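Sunday, December 2021

Slept badly and was up before it was light. The wind had gone round in the night and the back door was rattling again, so I folded a bit of card into the frame and put the kettle on. Frost on the shed roof, none on the grass. I did the bread first because I had promised Athina a loaf, and then sat down with the choir parts while it proved.

We have the carol concert at Flurkthorpe coming up and I still don't know the alto line of the second piece. I know the tune too well, that's the trouble. I have sung it since I was a girl and my voice goes up where it always went up. Magdalini told me to sing it with one finger in my ear, which helped a little on Thursday when she was standing next to me and will not help at all if she has her cough back. I went over the third verse at the kitchen table until the timer went. The jump in the last line is a sixth and I keep landing on a fifth.

Bread came out flat on one side. The oven has always been hotter at the left and I forgot to turn the tin. It will taste the same.

Walked over to Athina's at ten with the loaf in a tea towel. She had the big light on and her leg up on the stool. The ankle is less swollen than last week but she is still going down the stairs on her bottom, and cross about it. She asked me to look through the box of music from her mother's house, so I sat on the carpet and did that while she told me what to keep. Mostly piano pieces with the covers gone. There was a hymn book with the name Alexiou in the front in brown ink, which was her mother's family, and inside it a programme from a concert at Raltwood, price 7d. She didn't know her mother had ever been to Raltwood. We put that on the piano and the rest went back in the box. She wouldn't let me throw anything away, even the loose pages that don't belong to anything.

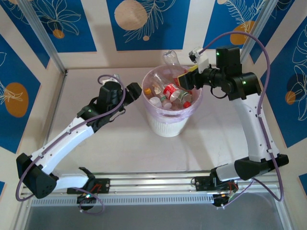
She gave me soup before I left, lentil with too much lemon in it, the way she likes it. I had two bowls. Then I had to go quickly because rehearsal was at two and the bus on a Sunday is one an hour. I caught it with my coat still undone.

Rehearsal was in the chapel and the heating had only just been switched on. Everyone kept their scarves on. Nineteen of us, which Jirayu counted out loud, as he needs forty by the concert if the Nurkholm choir are going to stand with us and not swamp us. I think they will swamp us anyway. They have proper basses. We have Brayden, who is a good bass but is only one man, and his father-in-law, who comes when he feels like it.

Jirayu took the second piece much faster than before. He said we had been dragging it since July and he was tired of waiting for us at the ends of lines. I didn't mind it faster. There is less time to go wrong. I got the sixth right twice and wrong once, and the once was the time he had the tenors stop so he could hear us. He looked along the row but didn't say anything. Carolina, on my other side, got it wrong with me, and she went red, so I expect I did too.

We argued for a while about whether to stand in the choir stalls or on the chancel step. Carolina wants the step because her daughter will be filming from the front pew. I would sooner be in the stalls. You can put your music on the ledge, and the step is cold through your shoes. It was left undecided, so it will be the step.

At the break there was tea and the last of Magdalini's almond biscuits. She has changed the recipe and they are softer now. I liked the old ones better but had three. Brayden offered me a lift on the night, leaving from the garage at six, and I said yes. He drives fast on the top road but it is better than waiting in the dark for a bus that may not come.

Home by half past four and the light nearly gone. I had left the washing out and it was stiff on the line, the pillowcases like boards. Brought it in and hung it over the bath. Rang Mum, who wanted to know what I was wearing for the concert. Black skirt, I said, same as last year. She said the hem was down last year. I looked after we rang off and she is right, it's down at the back by a good inch. I've found the thread but not the needle case.

Supper was toast from the flat loaf with cheese. Sang the last line through a few more times while I washed up, and once more on the stairs. Bins tomorrow. Must ring the surgery about Athina's appointment before nine, as she won't do it herself, and take the hymn book to be looked at if she'll let me have it, since the spine is coming away.

Last updated: December 2021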